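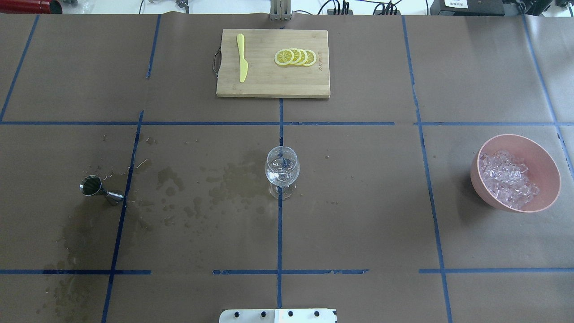
Slide 2. Endereçamento de posições em armazéns de pequeno porte

Abrir com o problema: um código de posição serve para que duas pessoas que nunca se falaram cheguem ao mesmo lugar. No depósito da Lenport, antes da revisão, havia 1603 posições cadastradas e três convenções de leitura em uso simultâneo. Não entrar ainda na história das etiquetas.

Slide 3. Zona, corredor, módulo, nível

Definir os quatro campos nesta ordem. Zona é letra; os demais são numéricos com zeros à esquerda. Explicar por que o comprimento fixo importa: a ordenação alfabética do sistema coincide com a ordem física, e a lista de separação sai utilizável sem tratamento posterior.
Exemplo para ler em voz alta: B-04-12-3. Pausar depois de cada campo.
Evitar as letras I e O. Em etiqueta impressa em térmica direta, o I passa por 1 após poucos meses de exposição à luz.

Slide 4. Limites marcados no piso

Fita ou pintura: a fita permite redesenhar a planta, a pintura resiste melhor ao tráfego de paleteiras. Na Henríquez adotou-se fita nas zonas de giro alto, onde o layout muda, e pintura nos corredores.
Regra de medição: a cota vai sempre até o eixo da faixa, nunca até a borda. Metade das divergências entre planta e piso vem daí.
Se perguntarem sobre cruzamentos: interromper a faixa secundária, manter contínua a principal.

Slide 5. Caso Zasach

Crédito do levantamento: Iara Vergara e Octavio Arancibia.
357 posições recodificadas, das quais 142 mudaram de zona. A contagem cíclica foi suspensa durante a migração e retomada em novembro.
Mostrar a tabela de equivalência entre código antigo e novo. Insistir que ela fique congelada: código aposentado não se reutiliza, nem quando a posição física deixa de existir.
(Se o tempo estiver curto, pular direto para o slide 7.)

Slide 6. Sentido de numeração

Comparar serpentina e sentido único. A serpentina reduz o percurso em separação por lote, mas complica a leitura para quem entra pelo meio do corredor. Helmut Reinholz defende a paridade por lado, pares à direita. Funciona com entrada única; com duas entradas, a referência precisa estar escrita na cabeceira.

Slide 7. Implantação

Ordem: planta, marcação, etiqueta, cadastro, conferência. A conferência é feita por quem não participou da etiquetagem.
O módulo da Mokilon importa planilha com separador ponto e vírgula; zeros à esquerda se perdem caso a coluna não esteja em formato texto. Testar com um corredor antes da carga completa.

Perguntas: Catalina Huenchumán responde sobre a integração. Deixar o slide 3 projetado.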